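Sim pass rates as acceptance evidence, do we allow it?

satti_s
Draft of our Skistatum site rules says 2,000 simulated grasps can replace the bench test. Not convinced.

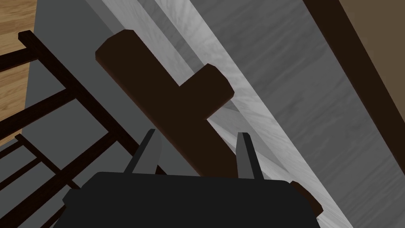 Whose friction values are they using, for a start? The draft doesn't say.

mellovmont231
Bench tests get fudged too. I'd accept it with 3 real runs.

xbarajas
Three is nothing. Estmont asks for up to 231.

satti_s
And logs kept?

xbarajas
Supposedly. I've yet to see one.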